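Home | Cells | Checklists | Forms | Contact

Last updated: September

Rarkeck workshop - twin-arm folding cell, pre-session and running check

Use with the Zetora cell rules, section 4. Mark each item OK, Fix or Stop. A Stop means the arms stay unpowered until the item is cleared and signed. Comments from the last inspection are left in so the next person can see what was raised.

1. Enclosure and frame

1.1 Side and back walls fixed, no movement when pushed by hand. OK.
1.2 Front rail bolts tight. Fix. One bolt took a quarter turn. Mark all of them with paint pen so that a loose one shows.
1.3 Work surface clean and free of grit. OK.
1.4 Front panel secure at both ends. OK.

2. Arms and mountings

2.1 Base screws checked with the torque driver, both arms. OK.
2.2 No play at the elbow joints with power off. OK. Support the forearm with one hand before releasing the brake command. The arms drop when torque is removed.
2.3 Gripper fingers free of cracks and burrs. OK. Run a scrap of jersey over the tips. If it snags, change the finger.
2.4 Stop button tested from both operator positions. OK. 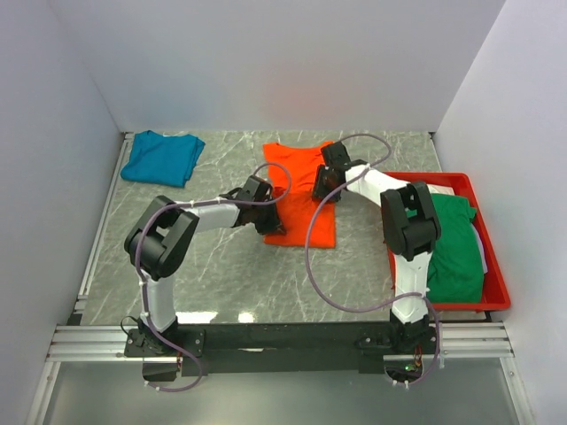
2.5 Speed limit set to the folding profile and not the Arance default. Fix. The default had come back after the software update. Added to the start-up sheet.
2.6 Hands stay outside the walls while either arm has torque on. This includes straightening a sleeve. Pause, torque off, then reach in.

3. Cables

3.1 Each arm cable has enough slack for full reach, with no tight bend at the wrist. OK.
3.2 Cable ties present and not cutting into the sheath. OK. Trim the tails flush - a cut tail with a sharp corner will pull threads.
3.3 Connectors at the base boards seated. OK. Check by hand with power off. A lit indicator tells you there is power and says nothing about the plug.
3.4 Cable replaced or inspected at 3000 cycles. The count stood at 143, so nothing due.

4. Garments and layout

4.1 One garment at a time in the shared reach of the two arms. Anything waiting goes to the back corner or in the bin.
4.2 No pins, tags, hard buttons or drawstrings. OK. All 12 items in the test set were checked by hand.
4.3 Bin placed so that neither gripper can catch the rim on its way back to rest. Fix. Clearance was fine on the day but there is no mark to put the bin back to. Tape the corners.

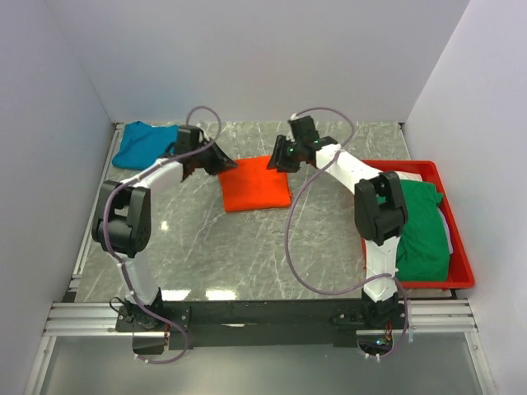
4.4 Collision margin between the two grippers. The rule is that neither arm crosses the centre line of the garment unless the other is parked, and the software limit must match the written one. Check this at the smallest folded size, when the working area shrinks. With the red-orange cloth down to a near square, the grippers are at its two upper corners, a short distance apart, and the margin has to hold there as well as on a shirt laid out flat. OK on this profile. Repeat the check if the garment size list changes.

4.5 Glare on the surface. Comment only. The overhead lights give bright spots near the front edge. Note it on the sheet if the vision step reports a false edge.

5. End of session

5.1 Arms sent to rest, then torque off, then mains off, in that order.
5.2 Garments out of the cell and counted back.
5.3 Faults written on the Özkan form and put in the tray by the door. Verbal reports do not count.

Result: may run with three Fix items open (1.2, 2.5, 4.3). Close 2.5 before the next session. The other two can wait for the monthly check.

Contact: the cell safety desk, Rarkeck workshop | © Zetora | Back to top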